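Robot cell for PC assembly: do cables on the floor count as a safety finding?

Asked by Loïc Vidal
Tags: robot cells, housekeeping, ESD, risk assessment

I look after a small cell where an arm puts parts into desktop computers. We had an internal audit this month and came away with 5 findings, which I would describe as one real one and four opinions. The auditor's favorite was "cable management," followed by the words "see standard," without saying which standard or where in it. I've asked. I'm still asking.

My own reading is that the risk assessment covers the arm and the gripper, and that loose wiring near the cell belongs to ordinary housekeeping. The auditor's reading is that everything within walking distance of a robot is the robot's fault.

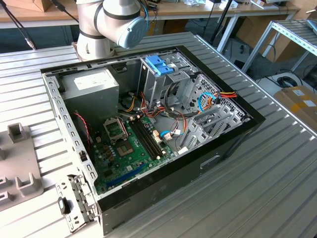
So two things. First, is there a rule that says cables have to be off the floor, or is it just something people with clipboards like? Second, we work on bare motherboards with the side panel off and the socket open. Does anyone have written rules for what a person may touch between cycles? Ours is a sticky note that says "careful."

For what it's worth, our integrator (Ketilsson) says the cell is fine. Our integrator says that about most things.

Padmavathi Kaimal
Accepted by the asker

Your auditor is mostly right, and I'm sorry to be the one telling you.

A risk assessment for a robot cell doesn't end at the gripper. You look at the whole application: the arm, the tool, the parts, the fixtures, and the people who have to get in there when something jams. If a person trips while reaching into the cell, the report won't say "housekeeping." ISO 10218 is the place to start for industrial robots, and your local workplace rules on walking surfaces apply as well. They applied before you bought the arm.

Walk the route people take, not the route on the drawing. Anything they step over gets rerouted, or covered if it can't be. Power strips come up off the floor and get fixed to something. Keep power and signal lines apart where you can, and label both ends. Then take a photo of the finished state and put it in the file, so the next audit has something to compare with besides the auditor's mood.
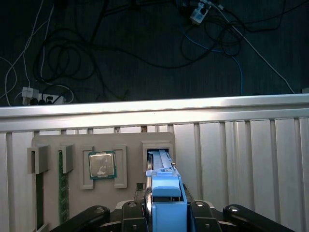

Godton Automation Help – Cell Safety and Good Practice Group

On the second part, replace the sticky note. Ours at Tillis fits on one page and goes like this:

Stop the cell and confirm it's stopped before a hand goes in. A paused program is a program that plans to continue.
Wrist strap on before touching a board, a memory module or a processor.
Processors by the edges only. Never touch the contacts, and never touch the pads in an open socket.
If a part isn't sitting properly in its fixture, take it out and reseat it. No nudging it while the arm is waiting.
Whoever restarts the cell is the person who was in it.

That last one caused 50 minutes of argument in a meeting and has been the most useful line on the page.

Bastien Pichon

Just buy cable trunking. It's cheap.

Odette Chevalier

Agree with Padmavathi, with one addition. Check the arm's own cable too, at full reach and with the wrist turned as far as the program ever turns it. We only did it at the home position, where everything looks lovely, and wrote "OK" in the box. The same box now asks for the pose as well.

Also, make your auditor give you the clause number. A finding you can't look up is very hard to close. I had one open from June until the auditor changed jobs.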